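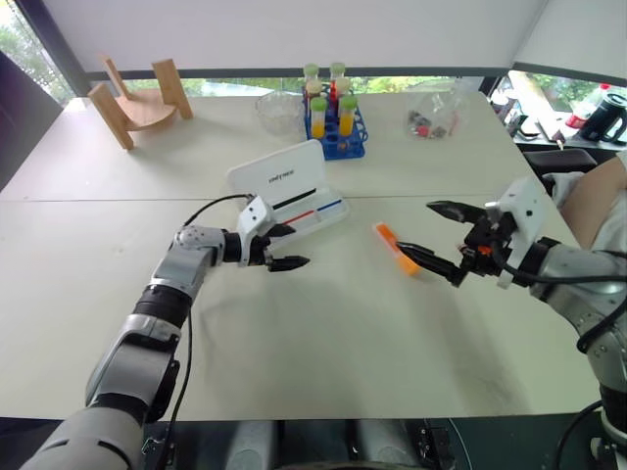
Farah: a word list of what people call their food

Hello, and thanks for having a look. I'm Samira Sayegh and this is the README for Farah, a collection of the everyday names people give to things they cook, bake, spread on toast and argue over at the table. If you've ever asked for a barm in one town and been handed a blank look in the next, you already know what the project is for.

Last updated January 26, 2026.

What's in it

There are up to 3,000 entries, depending on whether you count the spelling variants as entries of their own (I go back and forth on this, and the file lets you do it either way). Each entry is a word or short phrase, what the person who gave it to me says it means, and where they picked it up. "Where" might be a town, a grandmother, a school canteen or a ship. I've kept all of it in people's own words, so expect things like "Mum's side only" and "what Dad said when he was being posh".

The words are mostly English, with a good helping of Arabic, Maltese and Italian that has crept into English-speaking kitchens and stayed there. I grew up in one of those kitchens. We had a word for the crispy bit at the edge of the rice and another for the crispy bit at the bottom, and I was well into my teens before I found out that other families didn't have either!

The files

words.csv is the main one. One row per entry, and the columns are word, variants, meaning, heard_from, place, decade and notes. Decade is when the person remembers first hearing it, so it's only as good as their memory. Plenty of rows leave it blank.

sayings.csv holds the longer stuff that wouldn't fit: rhymes for stirring, things shouted up the stairs when tea's ready, insults for a flat sponge.

places.csv matches the place names in the first file to a county or region. If somebody wrote "near the big Asda" I've done my best, and where my best wasn't good enough the region says unknown.

Everything is UTF-8 and comma separated. Please don't open it in a spreadsheet and save it again before sending me a fix, as it does horrible things to the Arabic and turns one of the biscuits into a date.

Where the words came from

I started with a notebook, and the notebook came from nagging my relations. After that I left paper slips on the counter at Gumetti, the café downstairs from my old flat, and people filled them in while they waited for their coffee. Those slips are the heart of the thing. They're greasy and wonderful and some of them have drawings on. The rest came through a web form that I put up later on, and the form answers are tidier but (sorry, form people) not as funny.

I typed all of it in by hand. I fixed spelling only in the meaning and notes columns. The words themselves stay exactly as they were written, so you'll find the same bread roll spelt 8 ways, and I wouldn't have it otherwise.

Version names

Releases are named after pans, for reasons that made sense at the time. The first was Simer, which was meant to be Simmer and had already gone out by the time I noticed. I've left it. The present one is Cimton, named after the dented saucepan I learnt to make custard in. Changes between the two:

- Merged the duplicates for "ends of the loaf", which had got completely out of hand
- Added the decade column
- Took out entries where the giver asked me to
- Split place into place and heard_from
- Put back "claggy", which I'd deleted by accident and heard about at length

Things to be careful with

It isn't a survey. I asked whoever was near me, and whoever was near me likes cake. The north of England is all over the file and Wales barely gets a look in. Please don't make a map out of it and tell people that nobody in Norfolk has a name for leftovers.

Some of the meanings contradict each other flatly. Three people can give you the same word for three different puddings and each will swear to it. I haven't picked winners. If you need a single meaning per word you'll have to choose one yourself, and you'll probably get letters.

A few of the words are rude. They're marked "rude" in the notes, though my idea of rude may not be yours, so have a read through before you hand it to a class of ten-year-olds.

First names turn up in heard_from ("Auntie Jean", that sort of thing) where the person giving the word was happy with it. There are no surnames, and no addresses or emails.

Using it

You can use Farah for pretty much anything you like, including things that make money, as long as you say where it came from. "Word list by Samira Sayegh" will do nicely. If you make something out of it I'd love to see it. So far there's been a crossword and a set of tea towels, and I own two of the tea towels.

Sending in words

Yes please! Open an issue with the word, what it means to you and where you heard it. A sentence is plenty. I go through new ones in batches and the next batch goes in during February, so don't worry if yours sits there for a bit.

Fixes to places.csv are very welcome too, especially from anyone who knows Lincolnshire. I've got a whole clutch of villages there that I can't find on any map, and one of them has the best word for burnt jam in the entire file.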